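February
By the Dincombe trade desk

Zostside revises small cooler bag ahead of spring season

Zostside, the Dincombe maker of lunch bags and wash bags, has revised its smallest zipped bag and will supply the new version to shops from next month. The changes cover the zip, the seam allowance at the handle and the way the bags are packed for delivery. The outer size and the list price stay as they were.

The company said the main fault reported on the previous version was at the handle. Under repeated loading the stitching pulled away from the top corner before the fabric itself showed wear. The seam allowance at that point has been increased and the strap ends are now stitched down in two passes. In bench tests at the Vikthorpe works, sample bags were lifted and set down 300 times with a fixed load inside. The handle was inspected every 40 lifts and no loose threads were recorded.

The zip has also been changed. The earlier type tended to catch on the lining when the bag was opened with one hand. Zostside has moved the lining back from the teeth and fitted a slightly larger slider. Opening and closing were checked with the bag full, half full and empty, the last being the most awkward case, as an empty soft bag folds under the hand and the zip is no longer held straight. 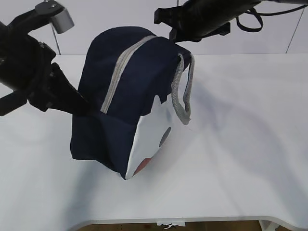

The navy bag with light grey zip, woven grey handle and printed side panel.

Four colours will be sold at first, with navy expected to make up the largest share of orders. Printed side panels are cut separately and sewn in after the body has been joined, so a new pattern can be brought in without changing the rest of the bag. Zostside said this should shorten the time needed for small runs ordered by schools and gift shops, which at present can take up to 29 working days.

Chauhan, which handles storage and delivery for the range, will receive the bags flat in cartons of 15. They were previously sent part-filled with paper to keep their shape. Flat packing allows more bags to a pallet but leaves creases in the fabric, and shops are being advised to unpack display stock the day before it goes on the shelf. The creases can be eased by filling the bag and leaving it closed overnight. Ironing is not recommended.

Care instructions are otherwise unchanged. The outside should be wiped with a damp cloth and the bag left open to dry. It should not be put in a washing machine or tumble dryer, and the handle should not be used to hang the bag while it is wet and full.

Remaining stock of the earlier version will be sold through the Vikthorpe factory shop. Spare sliders for that version will be kept until the end of the year and can be requested by post or at the counter.

Contact the news desk | Copyright Dincombe Trade News | Back to top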